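Hand-held grippers: Kidirik vs Inura on clothes, anyone run both?
Forum index > End effectors > Grippers and fingers
Page 1 of 1

linkage_lou
Started in August

We have budget for one more pair of hand-held grippers for cloth work. The choice is down to the Kidirik parallel and the Inura with the softer fingers. The Inura rep says 500 grasps on knitwear without a slip. I have read enough rep emails to want to hear from people who bought the thing with their own money. Anybody?

tesis_bench
What knitwear? What does "slip" mean? If the sweater drops half an inch and stays in the fingers, did it slip? I asked the same rep and got a PDF with no answer in it.

Anika Oyelaran
I've had the Kidirik for most of the summer and borrowed an Inura for a couple of weeks. The Kidirik holds ribbed knit fine if you take a proper fold of it. Green knit piece over the bed, fold between the two fingers:

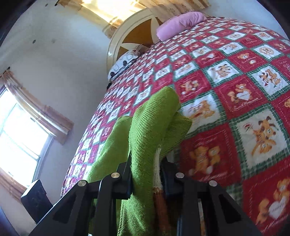 Posted 9:40 pm · 282 words · 2 min read

My complaint is the fingertips. They are narrow, and on thin cotton they pinch a point and the rest of the shirt swings. On thick ribbing you don't care. On a T-shirt you care a lot.

The Inura is better on thin stuff and worse on everything with a seam. It wants to roll over the seam and then you have half the grip you thought you had. I logged 1327 grasps across both before I gave the Inura back, and I would not put my name on either company's numbers.

The other thing is the camera. On both of them the lens is wide enough that straight edges bend, and if you are training on that you had better calibrate it yourself. The Kidirik file that comes in the box was wrong on my unit.

linkage_lou
Wrong how?

Anika Oyelaran
Focal length was off enough that my depth estimates came out short. I redid it with a printed board at the kitchen table. Took 20 minutes.

grumpyservo
One good hold on a ribbed knit proves nothing. I could do that with salad tongs. Show me the same fingers on a silky lining and then we can talk.

Anika Oyelaran
I said it was ribbed knit. Read the post again.

grumpyservo
I read it. My point is that everybody in this hobby posts the easy garment. The vendors do it, the papers do it and now we do it.

tesis_bench
He has a point, rudely made. But linkage wear matters more to me than lining. How are the pivots holding up? Mine got sloppy on the left side and Kidirik support told me that was "within tolerance" – whose tolerance, they didn't say.

Anika Oyelaran
No slop yet that I can feel. I do check them before a session, and I don't trust feel very far.

linkage_lou
Has anybody tried the Tran finger pads on the Kidirik? They are cheap.

grumpyservo
Cheap and they peel. Mine came off inside a pillowcase.

tesis_bench
Mine are fine. Did you clean the fingers with alcohol first?

grumpyservo
Yes. Twice.

linkage_lou
OK. I'm leaning Kidirik and I'll do my own calibration. If I can get the Inura on loan I'll run both on a T-shirt and a lined jacket and post the drops as well as the holds. Don't wait up, their loan desk hasn't answered me yet.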